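4.3 Grasp planning and release control

The planner runs on top of Odera, our motion library, and takes two inputs from the perception module: the pose of the tray and the axis of the cylinder standing in it. Both are estimated from the head camera alone. The brushed steel tabletop returns a red reflection of the tray along its lower rim, and early versions of the segmenter merged this band with the tray itself. We now reject any region that lies below the fitted table plane — a simple test, but it removed most of the pose errors seen in the Hurkitz baseline.

Given the two estimates, the planner samples 60 candidate wrist poses and discards those in which the thumb would touch the rim. The remaining poses are ranked by joint travel. Finger closure is handled by a separate loop, which stops on motor current and does not use vision. The arm often hides the object from the camera, so the last good pose is held until the hand is clear.

The training set for the segmenter contains 2,127 labelled views, of which 543 show the hand in contact with an object. Typical views are given in Figure 5.

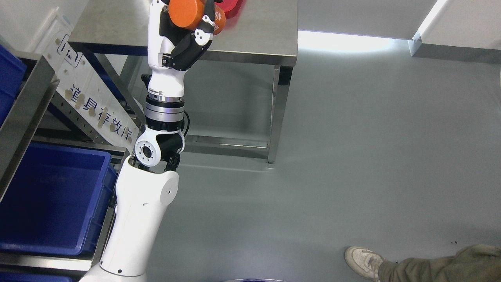
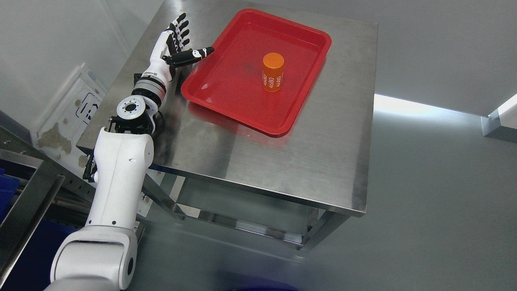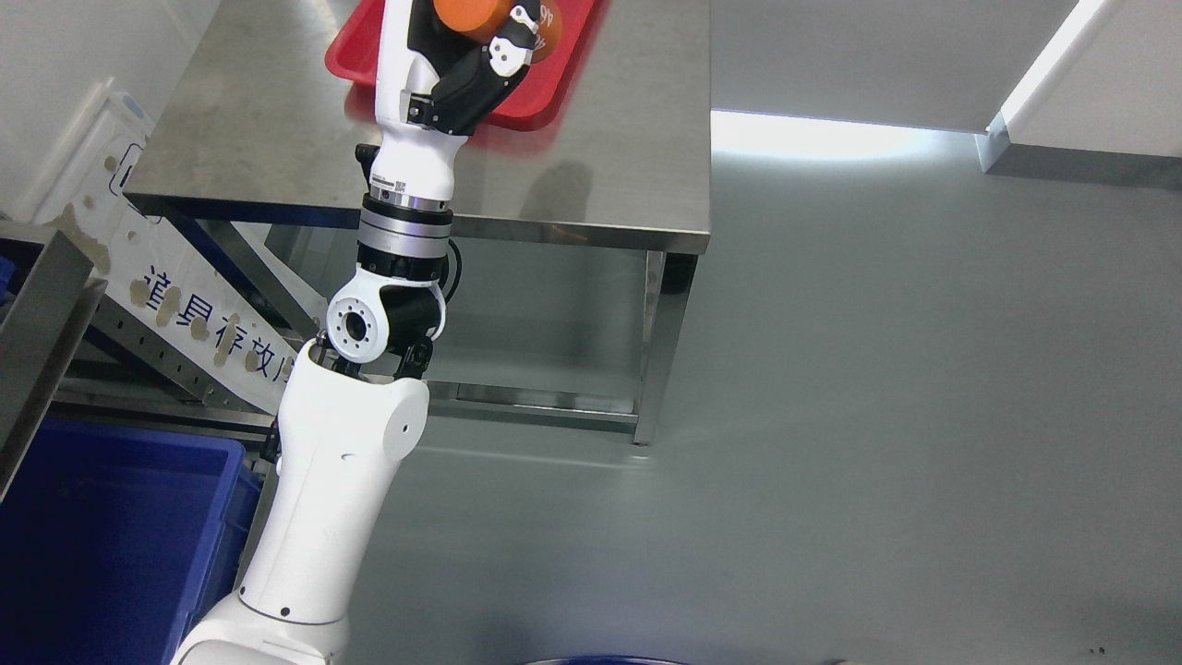
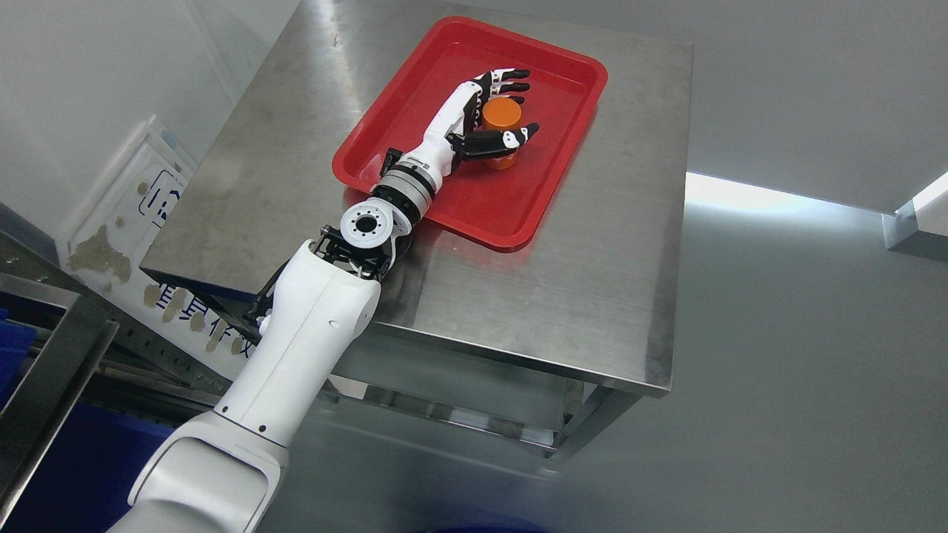
Figure 5. Head camera views of the arm, the steel table and an orange object, with the hand in different poses.

4.4 Failure recovery

If the current threshold is not reached, Tondby opens the hand, lifts the wrist and requests a new pose estimate before the next attempt.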